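Besson Clip-Lid Food Box, 1554 ml, navy lid

Kitchen storage > Boxes and tubs > Clip-lid
Stock code 1554-N. Sold singly or in a set of three sizes.

We resisted stocking clip-lid boxes for a long while. Every maker says theirs is airtight, leakproof, freezerproof, microwaveproof and good for life, and most of the ones that have come through this shop have been none of these things by the second winter. The Besson is the one we settled on. It is decent. It is not worth the adjectives on its sleeve, and we have left them off this page.

What you get

One clear plastic box and one dark navy lid. The lid has a soft seal sitting in a groove on the underside, and the seal pulls out for washing. The name 1554 is the capacity in millilitres filled to the very brim, which is how all the makers measure and how no sane person fills a box. Allow a finger's width at the top for soup, more if it is going in the freezer.

The maker's claims, and what we make of them

"Airtight." Fairly. We put ground coffee in one and left it next to a tub of chopped onion in the shop fridge, and the coffee still smelled of coffee at the end of the week. That is good enough for us. It isn't a laboratory result and we would be suspicious of anybody selling a food box who quoted one.

"Leakproof." With the seal seated properly and every latch down, yes, for water. For thin oil, no. A vinaigrette left on its side in a bag found its way out. If you carry dressings to work, buy a jar with a screw top.

"Stain resistant." We don't believe this of any plastic at any price. Tomato, turmeric and anything with paprika will leave a tint if it sits overnight, and warming it in the box makes it worse. Rinse in cold water before hot. A morning on a sunny windowsill shifts some of it. The tint does no harm.

"Keeps food fresh for longer." Longer than what? The sleeve does not say. A closed box in a cold fridge keeps cooked food about as well as any other closed box in a cold fridge. Go by the usual advice on leftovers and ignore the sleeve.

"Stackable." The lid has a shallow rim that takes the base of the next box. Two high is steady. Three high is fine on a shelf and not fine on a fridge door. 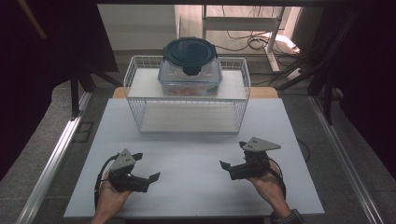
Clip-lid box with navy lid, in a white wire basket.

A word about wire baskets. Customers often ask whether the box fits a particular fridge basket or cupboard rack, and we can't answer for every rack in the country. Measure the inside of yours, at the narrowest point, and leave a little over for the latches, which stick out further than the lid does. The Nimance rack we sell takes one box with space to spare. The Kernitz one is a close fit and you have to tip the box to get it out, so we don't recommend the pair, although both makers would be glad of your money.

Washing

The box can go in the dishwasher, top shelf. The lid can too, but take the seal out first. The maker says this is unnecessary. Leave it in for a month and then look in the groove, and you will see why we disagree. Dry the seal before it goes back. A seal put away damp goes black in spots, and once it has done that you may as well order a new one.

Don't use a scouring pad. It won't hurt the box much, but it turns the clear sides cloudy and then you can't see what you have got in there, which was the point of buying clear.

Freezer and microwave

Freezer, yes. Let it stand on the side for a few minutes before you open it. Latches are at their most brittle straight out of the cold and nearly all the broken ones sent back to us went that way.

Microwave, box only, lid off or laid loosely on top. The sleeve has a picture of the lid clipped down with a little steam symbol beside it. We asked what the symbol meant and received a leaflet about recycling.

Spares

This is the real reason we chose Besson over Hiltis. Hiltis make a nicer latch, a bit stiffer and quieter, but when one snaps you are buying a whole new box. Besson sell the seal and the lid separately and we keep both. The seals also changed shape slightly at one point, so if your box is an older one, check before ordering: old seals are round in section, new ones have a flat side. The two do not swap.

Spare seal, code 17
Spare lid with seal, navy, code 27
Spare lid with seal, grey, code 40 (while they last; the maker has stopped the grey)

Guarantee

The maker offers what it calls a lifetime guarantee. Read it before you rely on it. It covers "faults of manufacture", leaves out latches, seals, staining, scratching and "wear from repeated opening", and needs the original receipt. That doesn't leave a great deal. Our own terms are simpler. If a latch fails in the first year, bring or post us the lid and we will give you another. We don't need the box back.

From customers

"Bought the set on the strength of your page, which is the rudest I have read about something a shop was trying to sell me. Two years on, all the latches are still working. The smallest box has gone orange from dhal, as you said it would. I would quarrel with you over the stacking, mine go four high in a chest freezer and have never moved." Solange Brunet

"Lid a bit tight at first. Eased off after a few weeks."

"Good box but I wish they did it with a red lid."

They don't, and we have asked.

Should you buy one?

If you already own boxes that shut, keep using those. A drawer full of takeaway tubs does most of the same work for nothing. If yours leak in your bag, or the lids have warped, then this one is a sensible replacement, and we would suggest starting with a single box before going for the set. The smallest size in the set is too small for a proper lunch and most people end up keeping garlic in it.

Delivery is by ordinary parcel post. Orders placed before noon go out the same afternoon. We close for a fortnight in August and anything ordered then will wait until we are back.

Returns: unused, in the sleeve, within the month.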